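Search the list archive
Enter words or sender
Go

Re: [illbridge-home] Damp in the back bedroom – is it the wall or is it us?

Hello all,

Sorry for the slow answer, I've been meaning to sit down to this since the beginning of May and kept getting as far as making tea. Dorottya Lengyel wrote:

> We've had black spots coming back behind the wardrobe every winter
> since we moved in. A man came round and quoted us 2,000 to inject
> the wall and replaster. Before we hand that over, has anyone in the
> older terraces had the same and sorted it some other way? It's an
> outside wall, solid brick, painted on the inside with goodness knows
> what. The window is shut most of the time as the room faces the road.

Please don't sign anything yet! We had very nearly this conversation in our house three winters ago, right down to the wardrobe, and the man who came to us (a different firm, I think, though they all seem to drive the same van) stuck a little meter in the plaster, sucked his teeth and said rising damp. Our back bedroom is upstairs. I did ask how it had risen past the kitchen without leaving a mark, and he said it could do that.

What we had was condensation, plain and simple. Warm wet air from the bathroom and from drying clothes was drifting along the landing, finding the coldest wall in the house and settling there, and the wardrobe was pushed so tight against it that no air could get round the back.

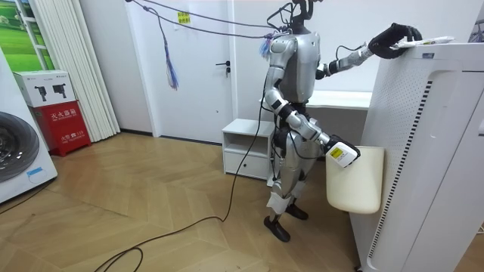
So the first thing I'd do costs nothing. Pull the wardrobe forward by the width of your hand and leave it there. Then buy one of those cheap humidity gauges and stand it on the windowsill for a fortnight, and write down what it says when you get up and again before bed. Ours was up in the eighties every morning, which explained a good deal. It now sits in the high fifties most of the winter and I've stopped writing it down, although I do still peer at it.

The second thing is the bathroom fan. Hold a sheet of loo roll up to it while it's running. If the paper drops, the fan is only making a noise. Ours had been making a noise for years – the duct had come off in the loft and it was blowing steam on to the Christmas decorations.

On the paint, I'd have a scratch at it in a corner. If it comes off in rubbery strips you've probably got vinyl over old lime plaster, and the poor wall can't dry out. We stripped ours (horrible job, four evenings, hair full of it) and put on two coats of Farina, the breathable one they sell in the chalky colours. It marks if you so much as look at it but I wouldn't go back.

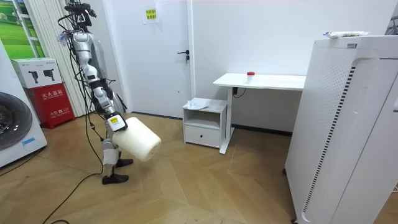 Dorottya came back to me off the list after I'd sent her a short version of this, and she's happy for me to put her answer in. She has tried the loo roll and it fell straight into the basin. The wardrobe is built in, so it can't come forward, and she wondered whether drilling some holes in the back panel would do any good or just spoil it. She also asked if it was mad to run a dehumidifier all night, what with the price of electricity.

Holes, yes, I would. Low down and high up, so the air has somewhere to come in and somewhere to go out, and stick a bit of mesh over them if you're bothered about moths. Cut them bigger than feels polite.

As for the dehumidifier, ours is 20 litres and it's nowhere near as greedy as I'd feared, partly because it switches itself off once the room gets to where you've set it. I have it on in the evenings with the washing in the same room and the door shut. The door is the important part, otherwise you are trying to dry out the whole of Cilldale.
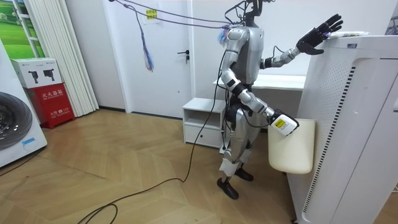 I should say that an air purifier won't do the same job, as I got that wrong and bought one first. It's fine for dust and pollen (my nose is grateful in the spring) but it doesn't take any water out of the air, and you can run it till you're blue in the face with the spots still coming back.

If you really do want someone to look at the wall, pay for an independent survey from a person who isn't selling the cure. Ours came over from Kurkport, spent most of a morning with us and charged 316. She went outside first and looked up, which the van man never did, and found a cracked bit of gutter that was wetting the bricks at one end. Mending that and doing the repointing came to 500 all in.

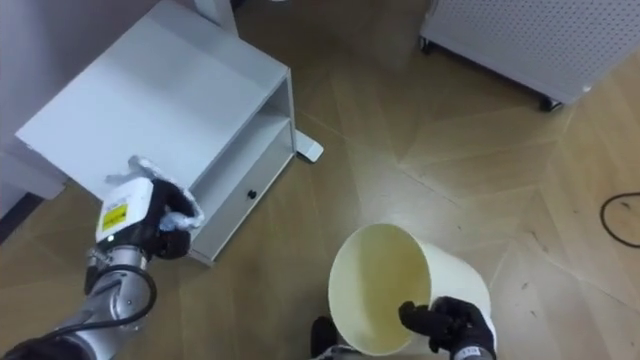
One last thing on the spots themselves. Don't brush them dry, you'll only send them round the room. Open the window, put on gloves and a mask, wipe with a proper mould wash, leave it as long as the bottle says and then wipe again with a clean cloth. Bin the cloths. And don't mix the stuff with any other cleaner, please.

Has anyone else on the list got a fan they actually like? Ours is still the old one with the duct taped back on, and it sounds like a moped. I'd want something quiet enough to leave on after a late bath, and preferably without having to make a bigger hole in the wall.

Love to all, and Dorottya, do let us know how the holes go.

Recent on this list

Secondary glazing, anyone fitted their own?
Re: Re: Chimney balloon or sheep's wool
Gutter clearing, sharing a ladder
Re: Lime plaster course in Kurkport
Squeaky stairs from above only
Re: Which way up does loft insulation go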